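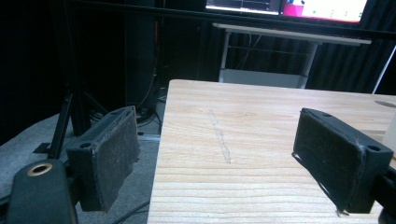

Les deux doigts de la pince et leurs garnitures sombres, au-dessus de la table en bois clair.

Ona Jaunzems construit des pinces à main depuis le mois d'avril, dans l'atelier partagé de Greltgate où elle loue un établi à l'année. La sienne s'appelle Flunel, un nom qui ne veut rien dire et qu'elle n'a pas cherché à justifier. L'outil se tient comme une poignée de perceuse, se ferme à la gâchette et porte une caméra tournée vers les doigts. Les enregistrements servent ensuite à piloter un petit bras fixe, Haruna, monté par Conall Hennessy dans le même atelier.

La première version datait du printemps et n'a pas tenu deux semaines. « Les doigts étaient imprimés d'une seule pièce avec le bras de levier. Quand un doigt cassait, je réimprimais tout, soit 11 heures de machine. J'ai séparé les pièces à la troisième casse. » Les doigts actuels sont des blocs noirs rapportés, percés pour la fixation, que l'on démonte avec une seule clé. Elle en garde une paire d'avance dans un tiroir.

Le pivot a demandé plus de travail. Dans la version initiale, l'axe tournait directement dans le plastique et l'alésage s'ovalisait. Le jeu en bout de doigt devenait gênant : la même consigne d'ouverture ne donnait plus la même position. Elle a monté une bague rapportée dans le bras, emmanchée à l'étau, sans colle. « J'ai alésé trop grand la première fois. La bague tournait avec l'axe, donc je n'avais rien gagné. Il faut imprimer serré et reprendre à l'alésoir à main, lentement. »

La question des garnitures revient souvent chez ceux qui passent à l'atelier. Ona Jaunzems a essayé du silicone coulé, puis de la chambre à air, avant d'en venir à un revêtement textile. Le silicone accrochait trop bien. Les objets légers restaient collés à un doigt à l'ouverture, et le bras reproduisait ensuite le défaut avec application. Le textile glisse un peu, ce qui lui convient. « Ça s'effiloche au bord, je le sais. Je coupe les fils quand ils arrivent dans le champ de la caméra, et je change la garniture quand l'épaisseur n'est plus régulière. J'ai essayé de brûler le bord au briquet, ça fait un bourrelet dur. Je ne le recommande pas. »

Les doigts sont inclinés l'un vers l'autre, et cette inclinaison est un compromis dont elle n'est pas satisfaite. Avec des faces parallèles, la prise est meilleure sur les boîtes et médiocre sur tout ce qui est posé à plat. Avec un angle trop fermé, les pointes se touchent avant que la paume serve à quelque chose. Elle a conservé l'angle du cinquième essai. Conall Hennessy défend une géométrie à parallélogramme, qui garderait les faces parallèles sur toute la course. « Il a raison sur le papier. Son mécanisme a quatre axes par doigt, le mien en a un. On en reparlera quand il aura alésé les siens. »

L'électronique tient en peu de chose : un codeur magnétique sur l'axe de la gâchette, une carte microcontrôleur, un câble USB vers le poste de travail. Le logiciel d'acquisition, Sondow, est écrit par Līga Mets, qui travaille à distance et n'a vu la pince qu'en vidéo. Il enregistre l'ouverture et les images, puis les recale sur une horloge commune. Le recalage a longtemps été le point faible. Le codeur et la caméra dérivaient l'un par rapport à l'autre, et l'écart atteignait 47 millisecondes en fin de séquence. « Sur une fermeture rapide, c'est énorme. Le bras apprenait à serrer avant d'arriver. » Līga Mets a déplacé l'horodatage dans le microcontrôleur et ajouté une impulsion de synchronisation au démarrage. Depuis, la dérive n'est plus un sujet de discussion.

À ce jour, l'atelier a enregistré 2 515 prises de main, et il en reste nearly la totalité d'exploitable après tri. Les rejets viennent surtout de gestes interrompus ou d'une gâchette relâchée trop tôt. Le tri se fait à la main, le soir, en lecture accélérée.

Reste le bras. Haruna suit correctement les trajectoires lentes et dépasse la cible sur les autres. Conall Hennessy met en cause la réduction du poignet, Ona Jaunzems la masse des doigts. Elle les a pesés avec leur support : 294 grammes, ce qu'elle juge excessif pour ce moteur. « On peut évider les blocs. Je ne l'ai pas fait parce que je n'avais pas envie de refaire les perçages. Ce n'est pas une raison technique. »

Elle refuse en revanche de motoriser la pince à main, malgré des demandes répétées. L'effort ressenti dans la gâchette lui paraît plus utile qu'un retour simulé. Un ressort de rappel, choisi un peu raide, suffit à éviter les fermetures involontaires. Le premier ressort était trop faible et les doigts restaient entrouverts quand on retournait l'outil.

Les fichiers de la pince seront déposés sur le serveur de l'atelier quand les cotes de la bague seront figées. Austra Rätsep, qui occupe l'établi voisin, a déjà commencé une copie à partir d'une version intermédiaire, avec une poignée raccourcie pour une main plus petite. Ona Jaunzems lui a conseillé d'attendre pour le bras de levier. « Elle a imprimé quand même. Elle aura un demi-millimètre à reprendre de chaque côté. »

La prochaine modification porte sur le passage du câble, qui sort aujourd'hui par l'arrière de la poignée et tire sur le connecteur quand on lève le coude. Un serre-câble a été dessiné – deux vis, une bride – et attend son tour sur l'imprimante.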